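Hallon Pitwall Kart Seat Insert

I've been racing club karts at Flellham since I was small enough to need a cushion behind me, and a badly fitting seat has cost me more lap time than any engine ever did. So when people ask what to spend their money on first, I always say the seat! We make the Hallon insert in our little unit at Mullness and it goes inside most standard fibreglass kart seats, junior or senior.

It comes in 5 sizes. If you're between two, go for the smaller one, as the foam settles outwards over the first couple of meetings and a tight fit soon eases.

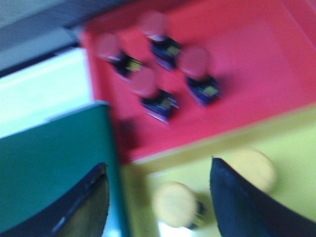

The cover zips off and goes in the machine at 30 (no tumble dryer, please, I've ruined two that way). Underneath is a firm closed-cell foam, so a wet October meeting won't leave you sitting in a sponge for the drive home. I've put around 400 laps on my own and the stitching along the hip bolsters is still tight, though the black has faded a bit.

Fitting is easy enough. Take the seat out if you can, wipe it down, then press the insert in from the back edge forwards and do up the straps. Don't drill through it! If you run lead on your seat, bolt that up first and check the bolt heads sit flush.
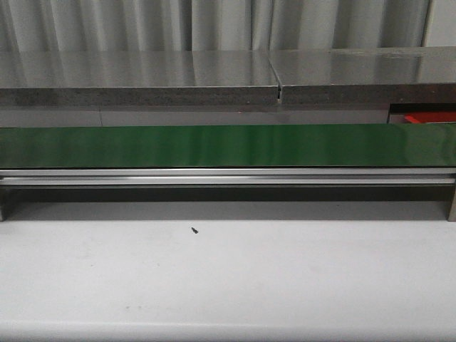 Guadalupe Cervantes ran one all last season in her Yuen chassis and asked us for more padding on the left ribs, where the long right-handers at Mullness really lean on you. We listened, and all the new ones have it. You'll still want a proper rib protector, mind, this doesn't replace one.

The senior sizes add 200 grams to the kart, the juniors a little less, so pop yourself back on the scales before your next race.

Colours: black, or black with red piping
Supplied with: insert, washable cover, straps
Delivery: 5 working days, or collect from me in the paddock at Flellham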